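Why I Want the Old Table Back

By Remigiusz Sowa

When my wife and I moved to Nunda, the first big thing we bought was a dining table from Vallow. It was white, very flat, and it cost less than our dinner with the people who helped us to move. After three years the top had swollen near one corner, where somebody left a wet pot, and the white skin was peeling off like paint from an old boat. I asked a repair man to look at it. He was polite. He said he could sell me a new table.

I am writing this because I think we have made a mistake about furniture, and the mistake is larger than my table. We have agreed, without any discussion, that the things we eat on and sleep on will be used for a few years and then carried to the curb. My parents would find this very strange. They bought one table in their lives. It came from a small workshop called Pietrzak, and they paid for it over six months, with my father walking there each month to bring the money by hand. I was a child and I remember that he put on a good shirt to do it.

I know the answer people give me. Celina Śliwiński, my neighbor and a very sensible woman, gave it to me over the fence in May. She said that solid furniture is for people who own houses and who will never move. She has moved many times for work, and each time she gave away almost everything. A heavy table would have cost her more to transport than it was worth. She is right about this, and I do not want to tell a young person with a small rented room that she must buy oak. When rent takes half of your pay, you buy what you can carry up the stairs.

But I notice that the argument is used also by people who are not in this situation. I have friends with a good income and a house with four bedrooms, and they change the living room as I change my phone. They are not forced by anything. They have learned to be bored by an object after a short time, and the stores are happy to help them with this.
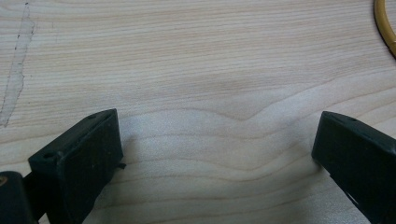 Boredom is the part that interests me most, because I do not remember ever being bored by my parents' table. A child who must sit until the plate is empty has a lot of time to look down. I knew each line of the wood in front of my chair. Grain has this quality that it goes straight and quiet for a long way, and then it rises in a soft wavy hump, with wide rounded bands below it, and after the hump it becomes flat again as if it had changed its mind. For me such a shape was a hill, and my peas lived on it. On the white table from Vallow there was nothing to look at. My daughter looked at a tablet, and I could not completely blame her.

There is also the question of money, which is usually presented in a wrong way. A cheap table looks cheap because we pay for it once and we forget the next one. I paid for three in the time that my mother used hers without any expense except some wax. She never had to drive anywhere or argue with a delivery company. She never had to sit on the floor with a small bag of screws. If I put a price on my own free hours, I am afraid that the cheap tables were the expensive ones.

Irena Jakubowski, who taught me English when I came to this country and who still corrects me, read a first version of this text and wrote in the margin, "You miss your mother, not the table." Maybe she is right. I thought about it for a few days. But I think that it is difficult to separate the two. An object which stays in one place for a long time collects people. My uncle cut his bread directly on the wood, and the marks of his knife stayed there long after his funeral. My mother complained about these marks while he was alive and later she would not let anyone sand them.

What would I like to happen? I am not asking for a law. I would like stores to say clearly if a surface can be repaired, in the same way that a shirt has a label which says how to wash it. I would like schools to teach children how to sand and oil a board, and I would like towns to have a place where a good used table can wait for its next owner, so that people like Celina could take one and later leave it behind without guilt.

My parents' table is now with my cousin, who keeps it in a garage under boxes of winter clothes. I have written to him two times. He answers that he will think about it.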